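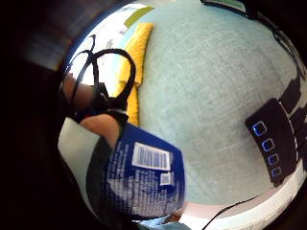 Kleiner Thread zu unserem Sync-Problem, weil im Juni drei Leute gefragt haben und ich es jedes Mal neu zusammensuche. Wird unsortiert, sorry.

Ausgangslage: Handgehaltener Greifer, Fisheye, IMU. Daraus Trajektorie per visuell-inertialem SLAM, daraus Policy. Soweit Standard. Unser Paket dafür heißt Skukever, intern, noch kein Release, bitte nicht fragen.

Symptom: Policy greift zu früh. Immer. Nicht viel, aber bei weichen Beuteln reicht es, Finger gehen zu, bevor sie über der Kante sind.

Erst Training verdächtigt. Zwei Wochen weg. Dann Latenz im Controller gemessen, 30 ms, war aber längst kompensiert. Auch nix.

Hafiz Chong hat dann einfach mal die Greiferweite über die Bildzeit geplottet. Versatz 49 ms. In JEDER Episode. Konstant! Zeitstempel kam vom Schreiben auf die Platte und nicht von der Belichtung. Ja. Peinlich.

Fix: Stempel jetzt direkt beim Auslesen, Offset zwischen Kamera und IMU pro Session kalibriert, landet in der Metadatei. Alte Episoden nachträglich geschoben. 519 Stück, lief über Nacht durch.

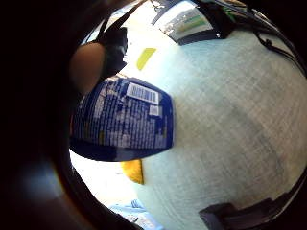
Nächste Baustelle, Tracking. Von den 519 sind 153 beim SLAM rausgeflogen. Viel zu viel. Der Grund ist ziemlich banal: zu wenig Features. So ein blauer Beutel direkt vor der Linse, voll mit Kleingedrucktem, dahinter fast nur weiße Fläche. Der Tracker krallt sich an den Text, der Text bewegt sich mit der Hand mit, und schon glaubt das System, wir stehen still.

Aisyah Sopacua wollte Marker auf den Tisch kleben. Klappt, klar. Aber dann lernt die Policy evtl. die Marker mit, und im Zielsetup gibts keine. Haben wir diskutiert, lange.

Stattdessen jetzt: Maske für alles, was sich relativ zur Kamera nicht bewegt, während die IMU Bewegung meldet. Keine Segmentierung, kein extra Netz. Läuft auf CPU. Randfeatures werden höher gewichtet, Kabel und Monitorkanten sind da Gold wert.

Achtung Monitor: wenn da was scrollt, hat man gleich den nächsten Fehler. Bildschirminhalt also auch raus, nur der Rahmen zählt. Trevor Kettle hat dafür einen simplen Helligkeitsfilter gebaut, hässlich, tut aber.

Wie viele der 153 wir damit zurückholen, weiß ich noch nicht. Rechnet grad. Erste Stichprobe sieht gut aus, mehr sag ich nicht.

Offen: Verzeichnungsmodell. Am Bildrand passt unser Fisheye-Fit schlecht und genau da hängen jetzt die guten Features. Azlan Ginting testet ein anderes Modell, Ergebniss kommt hier rein sobald da.

Wer was Ähnliches hat: plottet eure Zeitstempel. Vor dem Training. Bitte.

Edit: ms, nicht Frames, weil gefragt wurde.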